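Mornley Food Shelf
Progress report to the Ogbonna Fund, second period

Home Delivery Grant: where we are

When we wrote to you in the spring we promised to be delivering groceries to 35 households in Mornley by the end of September. We are delivering to 28. We would like to present this as a strategic decision, but the van failed inspection twice and we lost most of a month. It has since passed, to the visible surprise of the man who inspected it.

The total for the period stands at 352 deliveries. A delivery means one household, one visit, everything handed over at the door. We mention the definition because our last report counted bags, and your office quite fairly asked why a town this size was eating so much.

Packing and bags

Packing has moved from Thursday night to Friday morning, which suits the bakery and annoys everyone else. Bread now goes out the day we get it. The paper sacks we budgeted for in the original application did badly with frozen goods and worse on outside stairs, and in July we gave up on them. We use plastic carrier bags and whatever totes people donate, and the handles have held so far. 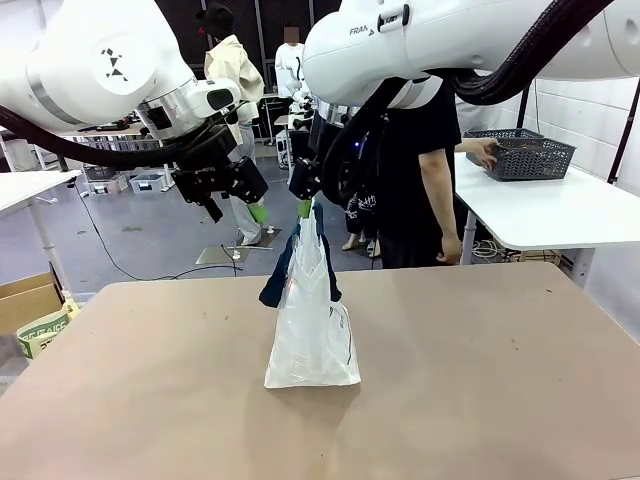

The change left us with a small surplus on the packaging line. With your permission we would like to move it to fuel, where there is a matching hole. The revised budget is attached and the two numbers do cancel out, although it took us three tries to get the spreadsheet to say so.

Households

Most of the new sign-ups came through the clinic in Tondville, which began handing out our form with its discharge papers. We had spent a good part of the winter designing a poster. The poster has brought in one household, and they thought it was for something else, but they have stayed with us and like the soup.

Of the 28 households, 17 have at least one person over seventy. Several asked for less food, which our intake form had no box for. It does now. We had been sending the same standard order to a widow on the third floor and to a family of six, and the widow had been quietly supplying her whole hallway with canned corn.

We also lost four households over the period. Two moved, one found the hours impossible, and one told us the oatmeal was an insult. We have looked into the oatmeal.

Balatholm route

The Balatholm route is still not running. The road out there is fine, but we have only one driver who is free in the afternoons, and the round trip eats the whole shift. We have talked to the school about using its parking lot as a pickup point, so that we make one stop in place of nine. The school likes the idea and has sent us a form. The form asks for the number of a previous form, which we are trying to find.

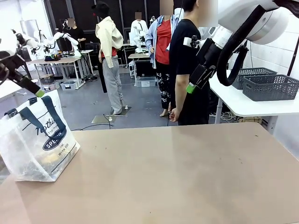 Will the delay in Balatholm change the total you are asking for?
The grant amount stays the same. We are holding the Balatholm money in its own line, and if the route has not started by the end of the next period we will write to you with a plan for it or send it back.

Next period

We expect to reach the original 35 households, assuming the van keeps its present attitude. The waiting list is long enough to fill the open places already — the limit is how many stops fit into a morning.

We also plan to replace the chest freezer, whose lid is now held shut with a cinder block. A quote is attached. It is higher than the figure in our application, and we will cover the difference from the pancake breakfast, which made more than expected once we stopped offering blueberries.

Receipts are in the second attachment, in date order except for the gas receipts, which have faded and are in the order we could read them.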